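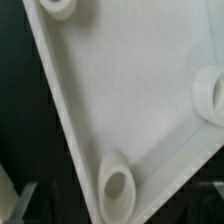 3.2 Working from the cover

We built the Clollen arm in a shared workshop in Vurthorpe, on evenings and the odd free weekend, and a good share of that time went into plastic covers like the one in Figure 2. The hollow posts inside are what the arm has to find, and we were surprised (and a little humbled) by how long it took to get that right. Seen from close by and at a slant, a round post looks oval, and its hole drifts away from where our first program expected it.

Figure 2. Inner side of a white cover, with raised walls, hollow posts and a notched edge.

In July we gave up on matching circles and fitted ellipses to the tops of the posts instead, using 529 pictures that we had marked by hand over many pots of coffee. The bench lamps stayed as they were, and Section 4 reports how the new fit behaved.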